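Counter News from the Agbeko Street Shared Kitchen

The utensil question

Regular readers will remember that in October we asked what should live on the counter and what should go back in a drawer. We had 14 replies, 9 of them on the subject. The rest concerned the parking.

The drawer party had a case. The old drawer held 2 potato mashers, a melon baller and a ladle with no visible means of support, and opening it took both hands and some language. The counter party simply wanted a whisk before the cream gave up.

So the counter won, on condition that it stays modest. The white spatula, the slotted turner and the balloon whisk now stand together in one cup of the gray holder, heads up, where a person with floury hands can find them.

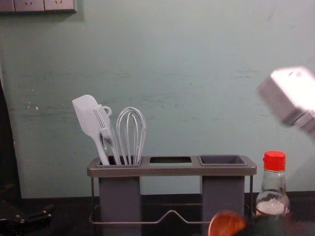
The second cup is up for discussion. One reply proposed wooden spoons, another proposed tongs, and a third proposed leaving it alone for a month to see who cracks first. Our neighbors at the Plirnida bakery class have already offered us 70 teaspoons, which we declined with thanks.

A word about the wall as well. The pale green still has its scuffs and streaks, and yes, we know. Paint was priced in the spring and the quote from Vuvach is in the folder, where it has been much admired - mostly for its size. Until then, please don't go at the marks with the rough side of a sponge. Whoever tried it near the pantry has given us a shiny patch that catches the light every afternoon.

Utensils go back in the holder clean and dry, handles down. The melon baller is free to a good home.

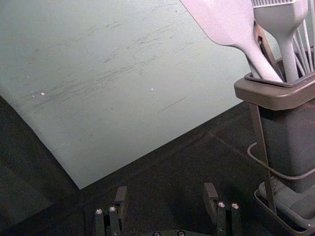
Jodari soup night

Bring a bowl and a lid. Soup is at 6 p.m., and the lentil one goes early.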